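4.3 Grabación de demostraciones por teleoperación

Esta sección explica cómo enseñar al brazo Tammont una tarea de recogida con el mando Dralo. Antes de empezar, complete la calibración de la pinza (sección 4.2).

Preparación

1. Encienda el controlador y espere a que el indicador quede fijo en verde.
2. Conecte el mando Dralo al puerto 2 del controlador.
3. Coloque los objetos dentro del alcance del brazo y abra la vista de muñeca en el programa Brurton.
4. Compruebe que las puntas de los dos dedos aparecen en la vista. Si falta una, ajuste el soporte de la cámara — no mueva la pinza para compensarlo.

PRECAUCIÓN: mantenga las manos fuera de la zona de trabajo mientras el mando esté activo. La parada de emergencia debe quedar al alcance del operador.

Los objetos pueden estar sobre la superficie o dentro de un recipiente. Con bandejas de borde alzado, baje la pinza en vertical una vez superado el borde. Las piezas planas, como las llaves, piden una aproximación más lenta que los objetos blandos.
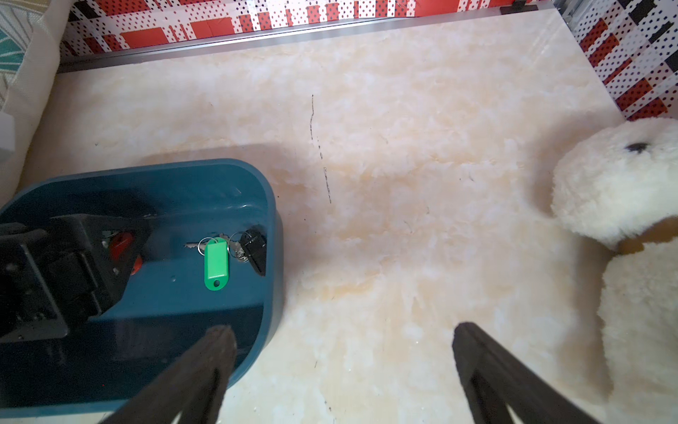
Figura 4-5. Vista de muñeca: bandeja con un juego de llaves a la izquierda y peluche a la derecha de la pinza.

Grabación

5. Lleve el brazo a la posición inicial y pulse REC. Suena un pitido.
6. Acerque la pinza al objeto con la palanca izquierda. La derecha controla el giro de la muñeca.
7. Cierre los dedos con el gatillo, eleve el objeto y llévelo al punto de destino.
8. Abra los dedos, retire el brazo y pulse REC de nuevo.
9. Revise la grabación y elija Guardar o Descartar.

Nota: cada grabación admite un máximo de 59 segundos. Si se supera, el programa la cierra y la marca como incompleta.

Nota: guarde al menos 5 demostraciones por objeto antes de iniciar el entrenamiento. Cambie la posición del objeto entre una y otra; la posición inicial del brazo debe ser siempre la misma.

Si el brazo se detiene durante la grabación, suelte las palancas y consulte el código en pantalla. Los códigos de fuerza excesiva suelen deberse al contacto de un dedo con el borde o el fondo de la bandeja — suba la pinza con el control manual, descarte la toma y repita desde el paso 5.

Para la guía a mano, con el brazo en modo libre, véase la sección 4.4.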